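Section 4. Planning and Budgeting for a Tabletop Manipulation Station

4.1 Before requesting quotations

This section is intended for departments that are purchasing their first station. It should be read together with the site checklist in Section 3. Revision of 31 Aug 2021, approved by Stela Nedelcu, Equipment Planning, Citley.

1. Write down the tasks the station must support in its first year. Name the objects to be handled and the surfaces on which they will be placed.

2. Measure the work surface and everything that rises above it. Shelves, hoods and faucets limit the paths available to the arm and should appear on the drawing sent to the supplier.

3. Decide where the arm will be mounted. An arm that enters from the side leaves the front of the station open to the operator, but it needs clear bench space beyond the work surface.

4. Confirm that the gripper opens wide enough for the largest object on the list, and that the fingers can close on the smallest.

Note: Play furniture and toy food are acceptable for kitchen tasks and cost far less than full-size fittings. Order them at the same time as the arm, so that reach can be checked on delivery.

4.2 Preparing the budget

1. Enter the arm, gripper and controller as a single line. For a basic station, departments should allow some 4,000 dollars for this line.

2. Enter the mounting hardware, power supply and spare cables separately. These items are often left out of the first request and are difficult to add later.

3. Plan payment in two parts: 30 percent with the order and 70 percent after acceptance at the site. Suppliers asking for other terms should be referred to the Sukila purchasing office.

4. Reserve funds for replacement fingers and for worn objects. Light plastic pieces should be treated as consumables.

Caution: Do not commit funds until the supplier has confirmed in writing that an emergency stop is included. A stop function available only in software does not meet the site requirement.

4.3 Delivery and acceptance

1. Allow 4 weeks between delivery and the first scheduled session. Orders placed in July may take longer - the Nikovcombe warehouse closes for inventory during that month.

2. Fix the furniture to the bench before the arm is powered.

3. Move the gripper slowly over each part of the work surface, including the stovetop and sink areas if a kitchen set is used, and record any point that cannot be reached.

4. Sign the acceptance form only when the recorded points have been reviewed with the supplier.

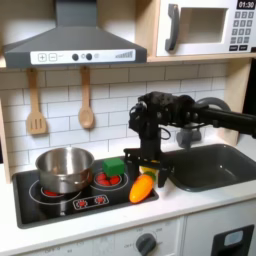 Copies of the signed form go to the purchasing office and to the department file. The final payment is released upon receipt of the first copy.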